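Chapter 4
Mounting Two Arms on a Shared Table

326 shares 81 comments

4.1 Scope of the chapter

The single-arm bench built in Chapter 3 can be clamped to almost any desk. A second arm changes the requirements. Both bases must hold their position relative to each other, the two work areas must overlap by a known amount, and each cable needs its own path that the other arm cannot cross. This chapter covers the frame, the base mounts, the cable runs and the first checks under power. Control software is left to Chapter 5.

The build follows the Levness table, assembled in a shared workshop in Bukmont. Readers working at home can use the same layout if the floor is level and the door is wide enough for the finished frame. Measure the door first.

4.2 Terms

The near edge is the side of the table on which the bases stand. The base line is the straight line through the centers of both bases. The shared zone is the part of the tabletop that both grippers can reach without either arm being fully extended. The park position is the pose an arm takes when its motors are switched off on purpose; an arm that has lost power by accident is not parked.

4.3 The base line

Bolt both bases to one rigid member. Two separate brackets will drift apart under load, and the error shows up at the gripper, where it is largest. Tighten the bolts in a cross pattern, run each arm through 20 slow sweeps, and tighten again. Record the distance between base centers after the second tightening and enter that value in the setup file. The drawing value is only a starting point.

4.4 Cable runs

A cable that is too short limits the wrist. One that is too long catches on the elbow. Leave a free loop above the wrist, follow the forearm, and allow a second loop at the elbow housings before the cable drops to the base. Move every joint through its full range by hand, with power off, before fixing the last tie. The Inard log sheet in Appendix B has a line for each joint. Inspect the ties again after 2,000 cycles.

4.5 Objects in the shared zone

Test objects should differ in height and stiffness. A flat board tests approach height. An open case adds a raised wall, and its lid can take up space past the table edge, so the lid must be entered in the collision model as a separate body. 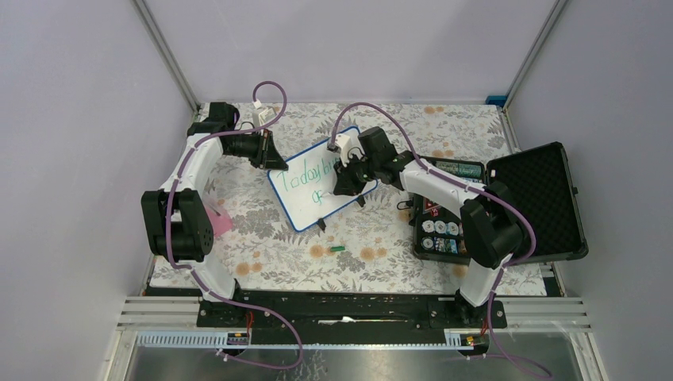 Liên La: Section 4.3 should come after 4.4. I fixed my bases first, then had to loosen one to get the cable past it, and my recorded distance was no good. I also used an Öberg beam with slots, and it needed a third tightening in November when the workshop got cold.

The order of work in 4.3 and 4.4 may be reversed where the cable passes under the base. In that case, measure the base line last.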